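Page turn problem in four hands piece, concert in August

Posted by Wing-yan Yeh, February 22, 2020

Hello all. I play the piano as an amateur, and I have now agreed to play in a small summer concert in August. It is a charity evening in the hall of the Prekness music school, with about 60 people in the audience. My partner is Davina Menzies, who has played in public many times. I have done it only twice, and both times alone.

We will play a suite for four hands. I have the lower part (secondo). In our edition the secondo is printed on the left page and the primo on the right page, so we must turn at the same moment. In the third movement there are 4 turns, and two of them come where both of us have both hands busy. Until now Davina turns and leaves out some notes in her left hand, but then the melody has a hole and I lose my concentration.

We have discussed three solutions. One is to ask a page turner, but I am afraid that a person standing so near will make me more nervous. The second is a tablet with a foot pedal. I sit on the bass side and I must also use the piano pedal, so the foot pedal would be for Davina. The third is to learn the movement by heart, and for me this is not realistic.

What do other duet players do? I would also like to know if the bench matters. The school has one long bench, and at home we use two single ones.

Chi-keung Cheng

Take the page turner. I have played duets for many years and I tried all the other things. The person does not stand near you all the time. He sits on a chair a little behind the primo player, stands up some bars before the turn, takes the top corner and waits for a nod. Agree who of you gives the nod, and let it be only one of you. Practice with this person at least two times before the concert, also with the repeats, as repeats are the place where it goes wrong.

For the two bad turns you can also make a photocopy of the next lines and tape it to the edge of the right page, so that the turn can come later, in a rest. But in your edition both players need their own strip, and then it becomes wide. Try first if your music desk can hold it.

About the bench: use two single ones if the hall has them. With one long bench both must have the same height, and when one person moves, the other feels it. Write to the school now and ask – in August it can be difficult to reach anybody.

Fung-ping Tang

tablet!! I use it for everything now and never went back. charge it the night before and turn off messages

Tiina Juntunen

I would like to add something to the answer about the tablet, as we play from one, my sister and I.

A normal tablet is too small for four hands if you keep the two pages side by side. What we did was to scan the score and put it together again, with primo above and secondo below, like a full score. Then you see fewer bars at one time and you have more turns, but every turn is only one press. My sister plays primo and has the turning pedal under her left foot. She needed several weeks before she could press it without making an accent in the music at the same moment.

Check also the light in the hall. If there is a strong lamp in the ceiling behind you, it shines back from the glass and you cannot read the upper lines. Go there once at the same hour as the concert, sit down and look. 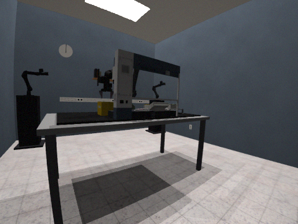
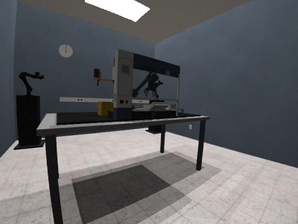
The paper copy should still be with you. Put it on a chair next to the piano, already open at the third movement. We needed ours one time, and it took us only a short moment to continue from the next double bar.

For the nerves I have one small suggestion. Play the whole suite for two or three friends in July, with the same system that you will use in the hall, and do not stop if there is a mistake. After this you will know if the turning is really the problem or if it is the third movement itself. In our case it was the tempo, and when we took it a little slower, the left hand had time for almost everything.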